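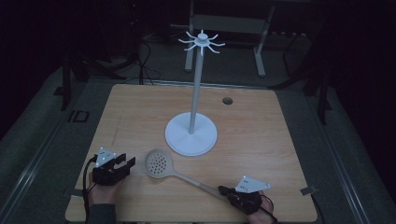
*White mug stand and slotted spoon on a wood tabletop.*

**1/** The Jiveo Center for Craft and Print is pleased to announce the results of its winter residency selection. Two artists will join us for the spring term, one in ceramics and one in printmaking. The details of each appointment follow in this thread.

**2/** We received 132 applications before the deadline in December, the largest number since the residency began. Each was read by at least two members of the selection panel. We thank every applicant for the time and care that went into the work samples and written statements.

**3/** The ceramics residency has been awarded to Mi-kyung Jin. Ms. Jin works in stoneware and slip, and her recent pieces take their shapes from storage jars used in home kitchens. She studied in Penora and has taught evening classes there for the past six years.

**4/** In her statement to the panel, Ms. Jin wrote: "My mother kept the same four jars for as long as I can remember. I would like to make a set that could be used for that long, and I would like people to handle them during the show."

**5/** The panel discussed that last request at length. Visitors will be allowed to lift and open a number of the finished pieces during gallery hours, with a member of staff in the room. The remaining works will be shown on closed shelves.

**6/** The printmaking residency has been awarded to Byung-chul Hyun. Mr. Hyun cuts large woodblocks and prints them by hand on thin paper. His series on river crossings was shown last year at the Yeon Gallery, where it was extended by a month.

**7/** Mr. Hyun plans to produce one long print in eleven sections during his stay. The sections will be displayed end to end along the north wall of the main gallery. He has asked that the carved blocks be shown as well, and space has been set aside for them in the side room.

**8/** Each resident will receive a private studio, a monthly stipend, a materials allowance, and use of the shared equipment. The kiln schedule for the term has been revised so that Ms. Jin may fire every other week. Members who rent kiln space will receive the new schedule by mail.

**9/** A note on the large press: it will be reserved for the residency on weekday mornings. Afternoon and evening bookings remain open to members as usual. Members who hold a standing morning booking should contact the print shop desk to arrange another time.

**10/** Both artists will hold open studio hours. These are free, and no ticket is required. Visitors are asked to sign in at the front desk and to leave large bags in the cloakroom. Children are welcome with an adult.

**11/** Each resident will also teach one public workshop. Ms. Jin will lead a class on lids and fitted forms, for people who already have some experience on the wheel. Mr. Hyun will lead a class on cutting and printing a small block, which is open to beginners.

**12/** Workshop places are limited. Registration opens first to members and one week later to the general public. A number of reduced-fee places are held in each class, and these may be requested on the registration form. No proof of income is needed.

**13/** The residency is supported by a three-year grant from the Cenulen Fund, now in its second year. The grant covers the stipends and the materials allowance. Studio costs are met from the Center's own budget and from class fees.

**14/** The closing exhibition will fill both galleries. Last year's show drew 238 visitors on its opening evening, and the line at the door was longer than we would have liked. This year the opening will run an hour later, and the side entrance will also be in use.

**15/** The side entrance has a ramp and an automatic door. Large-print labels will be available in both galleries. Anyone who needs a seat during the opening remarks may ask a member of staff — chairs will be kept at the back of the main gallery.

**16/** Applicants who were not selected have been notified by email. Written comments from the panel are available on request until the end of next month. Around 11 applicants have also been invited to submit work to the summer group show, and we hope many of them will accept.

**17/** The call for the next residency will be posted on our website in the fall. It will include a place for textile work for the first time. Applicants may apply again in any year, and earlier applications do not count against them.

**18/** Questions about the residency should be sent to the programs office. Questions about workshops should go to the front desk, which is able to answer by phone during opening hours. Please do not send work samples to either address — they cannot be stored or returned.

**19/** A correction to post 9: weekday mornings on the large press are reserved from the second week of the term. Bookings already made for the first week will stand.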